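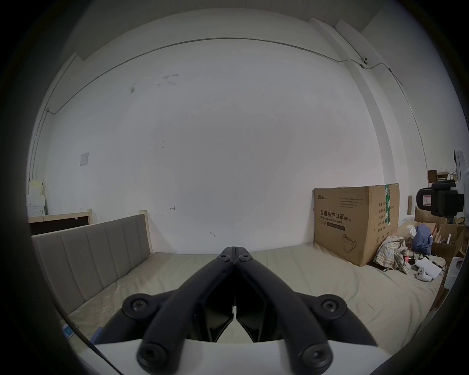 The bed in the back bedroom, with the mask box on it and the headboard to the left.

Ticket 309: spare bed at Cludamance, headboard creak and general clutter
Opened: June 8, 2023
Status: open, waiting on a part
Property: Cludamance, back bedroom

Reported problem
Hello all, and thank you for picking this one up so quickly. The grey headboard (the padded one with the upright panels) has started to creak whenever anyone leans back on it. Our last guests were very sweet about it, but they did mention it twice, and I tried it myself with a book and a cup of tea and I'm afraid they were quite right. It is a sort of dry squeak, worse towards the post end. The bed came from Hendano last November and I'd hoped we would get a bit longer out of it!

The bed is also covered in bits and pieces at the moment, so please don't be put off. The big brown box says "Medical protective mask" on the front, with N95 in the heading, and it can go up to the landing cupboard with the other supplies. The checked cloth, the blue fabric and the crumpled white rag beside it are all for the wash, and the roll of white paper lives in the kitchen drawer. There is a little light-blue card near the edge of the sheet too, so do mind that when you strip the bed. I'd like it kept.

First reply, Nullent support desk
Thank you for such a clear note, it does help. Before we send anyone out, could you try the following when you have a quiet half hour?

Clear the bed completely and take the sheet off.
Pull the bed 17 cm away from the wall so that you can get an arm behind it.
Move the framed board that is leaning behind the headboard. If it touches, it may be the thing squeaking.
Tighten the 2 bolts at the post end, firmly but without forcing them.
Leave it for 72 hours of ordinary use, then let us know.

Update from the house
Well, I've done all of that, and it was rather satisfying to see the mattress again. The washing is on the line and the box is upstairs, though it took up more of the cupboard than I'd bargained for and the spare pillows have had to move to the Cifuentes room. The board is out in the hall for now.

The creak is a good deal quieter but it is still there if you lean hard to the right. One bolt went tight nicely. The other just turns and turns, and I didn't like to keep going.

Second reply, Nullent support desk
You were right to stop. A bolt that keeps turning usually means a worn insert, and we can replace that without taking the headboard off. We have asked Hendano for one. Please use the room as normal in the meantime, and keep the board away from the bed until the new part is in.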